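Nekudlow Handball League

March 11, 2018 - By the Nokham Sports Reference desk
Reading time: 3 minutes

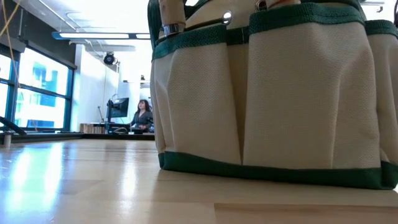
Cream canvas tool bag with dark green trim and outer pockets.

The Nekudlow Handball League is a regional team handball competition contested by amateur clubs in the Nekudlow district. It is played indoors under seven-a-side rules and operates on two levels, the First Division and the Reserve Division. The league is administered from Nokham, where its office and main arena are located.

Format

Each First Division club meets every other club twice, once at home and once away. Two points are awarded for a win and one for a draw. Teams level on points are separated first by the results of the matches between them, then by overall goal difference, then by goals scored. If all of these are equal, a single match is played at a neutral court.

The last-placed First Division club moves down at the end of the season and is replaced by the winner of the Reserve Division. A club may not enter two teams in the same division. Where a reserve side wins its division while its parent club remains in the First Division, the place passes to the runner-up.

Matches consist of two halves of 30 minutes. Regular-season matches may end in a draw. Overtime is used only in the cup and in the neutral-court match, and is followed if needed by seven-meter throws.

Cup competition

The Skisex Cup is a knockout tournament open to all clubs in both divisions. It takes its name from the sporting goods firm that donated the original trophy. Pairings are drawn without seeding, except that a Reserve Division club drawn against a First Division club is given home court. The final is held at the Nokham arena in June, after the close of the league season.

Venues

The Nokham arena has 1139 fixed seats and is the largest court in use. It is also the only one with a permanent timing system; other venues use a portable table clock operated by the home club. The Tomić Hall, used by two clubs, has seating along one side only, with 123 places. League rules require a clear margin beside the sidelines, and a court that does not meet this may host Reserve Division matches only.

Player registration

Players register with one club per season. A transfer is permitted once, before the second half of the schedule begins, and takes effect 7 days after the form is received. Players under 18 may appear for both the senior and reserve sides of the same club - but not on the same day.

A player who is disqualified with a written report misses the next league match. Suspensions carry over to the following season but do not apply to cup matches, which are handled separately.

Officials

Two referees are assigned to each match, along with a timekeeper and a scorekeeper. Referees are appointed by the league office and may not be registered with either club. The home club supplies the scorekeeper. Score sheets are signed by both team officials and sent to Nokham within three days.

See also: Skisex Cup; Tomić Hall; Team handball in Nekudlow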